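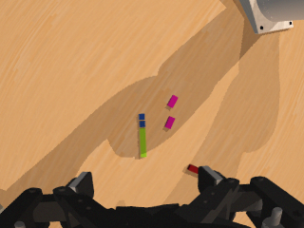

*Two small blue blocks and a long green one on a light wood top.*

## 4. Settling In and First Oiling

By now your Trosuvley table is standing on its own legs, and we hope you've had a cup of coffee at it already (on a coaster, please!). This section covers the first few weeks, when the wood gets used to your home and you get used to the wood. None of it is difficult, but it does go better if you read it through once before opening the oil.

### 4.1 Choosing a spot

1. Set the table at least three feet from a radiator, wood stove, or floor vent.
2. Check that it stands level. Each foot has a threaded leveler that you turn by hand, clockwise to lower that corner.
3. Tighten the eight leg bolts once more with the hex key from bag C. Snug is plenty.
4. Leave the top bare of tablecloths and rubber-backed mats for the first two weeks, so that it colors evenly in the daylight.

**Caution:** The top weighs 80 pounds by itself. If you change your mind about the spot, and most of us do at least once, have two people lift the table by the apron. Dragging it can loosen the leg joints.

### 4.2 The first coat of oil

The top leaves our shop with one thin coat of Vuvska table oil. It needs a second coat in your home before it meets spaghetti sauce. You'll want the small can from the accessory box, two lint-free cloths, and a Cosen white pad. Plan to start after supper, say at 7 p.m., so the table can rest overnight.

1. Wipe the top with a barely damp cloth and let it dry for an hour.
2. Rub lightly with the white pad, always following the grain. Go easy along the rounded edge, where the finish is thinnest.
3. Pour a spoonful of oil onto a cloth and work it in, one area at a time, until the surface has an even sheen.
4. Wait 15 minutes, then wipe off everything that hasn't soaked in. Be generous with your wiping here; leftover oil turns sticky and takes days to cure.
5. Let the top rest until morning before setting anything on it.

**Caution:** Oily cloths can heat up and catch fire on their own. Spread them flat outdoors to dry, or soak them in water, before you throw them away.

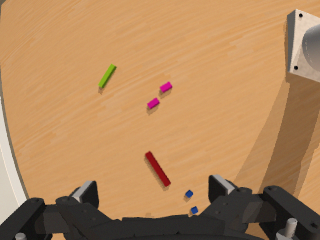
*Green and magenta blocks on the tabletop, near the rounded edge.*

### 4.3 Small scratches

1. Rub the spot with the white pad, with the grain.
2. If you can still feel the scratch, move to 100-grit paper and use hardly any pressure.
3. Dab on a little oil, wait, and wipe, as in 4.2.

**Note:** Deeper gouges can be filled with a Michalík wax stick, part no. 132 for the pale finish or 135 for the honey finish. Try it on the underside first. The two look closer in the box than they do on the wood.

If something doesn't look right, write to Larasati Ginting at our service desk and tell her which finish you have. She has been oiling these tops for years and is glad to help. Our shop closes for the first half of June, so replies are slower then.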